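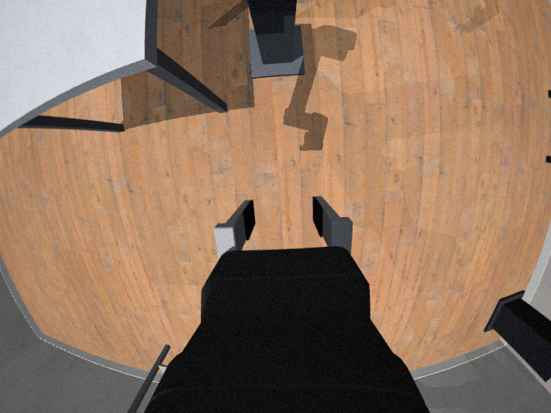

*wrist cam view in the sim, gripper open, floor behind it*

**Wrist camera policy ignores the shadow / fingers look different from each other – normal?**

Posted by **Zixuan Cai**, student, team Cekby

ok so our class project is two arms, bowl feeder type thing on a table, pick the orange-brown cylinders. All in simulation for now, real cell is in December if we pass the review. I'm training on wrist cam images and its not going well. 300 episodes, grasp success is bad, arm sort of drifts off to one side and closes on air.

Things I noticed:

- lens is wide so the floor boards curve a lot at the sides. Should I undistort before training or leave it
- arm shadow lands on the floor right in the camera view. Very hard edge on it
- block on the outside of the left finger is light grey, right one is much darker. Same mesh as far as I know??

Tried grayscale, no change. Tried turning shadows off and success went up a bit but then Dalisay (the renderer plugin) looks totally flat and our teacher wants shadows on. Image size is 332 x 332 after crop if that matters. Deadline is close so quick answers pls.

---

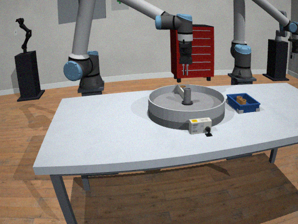 **Raimo Laaksonen**
Club mentor, robotics lab evenings

Had my group on nearly the same layout last year, basin on the table, blue bin next to it, cylinders in the bin. So a few things in order.

Leave the distortion in. If the real camera has the same lens then the network should see the same bend. Undistort only if you do it on both sides, and then you lose the corners – thats where the bin shows up first when the arm swings in.

Shadows: keep them but move the light. Randomize direction every episode, softness too if the plugin allows. A hard arm shadow in one fixed spot is a free position cue and the policy will lean on it. Probably your drift, or part of it.

Grey blocks: check the material on each one before you blame the light. Mirrored parts get exported with flipped normals all the time. Select the right block, recalculate normals, render again. If its still darker swap the lights over and see if the difference swaps too.

Also are you feeding only the wrist view? Add a fixed camera that sees the whole table. When the gripper points out at the floor there is nothing in that picture to tell it where the bin is. We went from wrist only to wrist + fixed, and needed more than 100 extra episodes, but it stopped wandering.

Last one. Check which arm the camera is parented to. We had left and right swapped in the config for two weeks.

---

**ralteck_fan**

just use more data. 300 is nothing

---

**lirnari_tom**

Agree with Raimo on the light. For the finger thing look in the scene file for a material override, ours had one left over from somebody's debug session, took a whole evening to find. Search for "override" and delete it, then restart the sim bc it caches.

Dont bother with grayscale if the parts are orange, color is the easiest thing you have.

---

**Zixuan Cai**

normals were flipped on the right block!! fixed. Light randomizing is running now, 100 episodes first to see. Camera was on the correct arm. Will try the fixed view tonight if the lab machine is free – does it need to be the same resolution as the wrist one?

**Raimo Laaksonen**

No. Resize in the loader.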